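Speaker notes - Closing cartons that stay closed
Afternoon session, 28 minutes plus questions

Opening. Skip the company history. Start with the return figures from Revthorpe and go straight to the failure types. The audience is mostly packing leads and stock controllers, so assume they know carton grades and don't define them.

Slide 2. Most failures we logged at Revthorpe were seam failures. The board was sound and the tape was sound. The bond between them never formed. Say this slowly, as the rest of the talk depends on it.

Slide 3. Two adhesive families matter for this room. Hot melt rubber grabs fast and suits high line speeds, but softens in a hot trailer. Acrylic starts weaker, builds over a day or so, and holds up better to heat and sunlight. Neither one forgives dust. Ask who knows which type they buy. Wait for hands.

Slide 4. Recycled board. Shorter fibers, more surface dust, and a less even face for the adhesive. A tape that passed on virgin liner can lift on recycled liner with no other change on the line. Sirnham switched board in November and kept the same tape for the whole winter. Show the before and after chart, then leave it up. 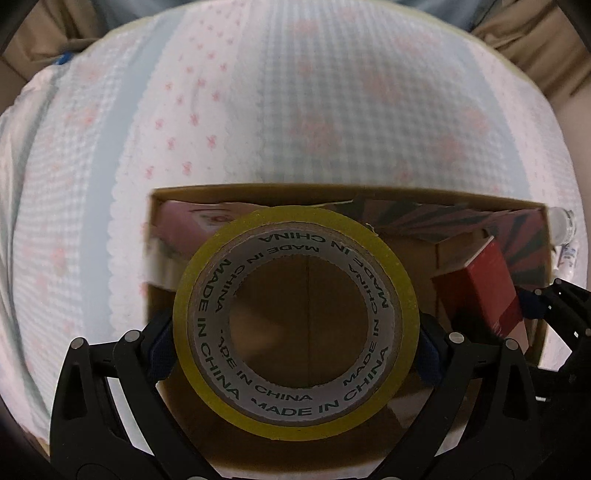 Slide 5. Wipe-down pressure. Pressure-sensitive adhesive needs pressure, and the usual hand pass along the seam puts most of it in the middle and very little at the ends. The ends are where lifting starts. Recommend a second pass over each end tab, from the top face down onto the side.

Slide 6. Tab length. Ullel specified 2 inches down each end panel. Bravo ran shorter to save material and went back to the longer tab after one quarter. Do not quote the saving. It was small and the question will take over the session.

Slide 7. Storage. Keep rolls in their cases, flat, away from dock doors. Cold adhesive is stiff and does not flow into the fibers. Bring rolls to room temperature overnight before use. If someone asks about humidity, the short answer is that damp board is a bigger problem than damp tape.

Slide 8. Test method. Seal 21 cartons from one shift, leave them for a day, then peel each seam by hand at a steady rate. Fiber tear along at least 80 percent of the seam is a pass. Clean peel is a fail even if the seam felt tight. Visitación Miranda wrote the record sheet we use and it is the last page of the handout - one line per carton, no comments column.

If time is short, drop slide 7 and refer people to the handout.

Likely questions. Water-activated tape: yes, it bonds well to recycled board, but it needs a dispenser that someone cleans every shift. Double strips: usually a sign that the first strip was not pressed down. Staples: outside the scope of this talk.

Last slide is the contact page. Leave it up during questions. The room has to be clear for the pallet session at 4:00.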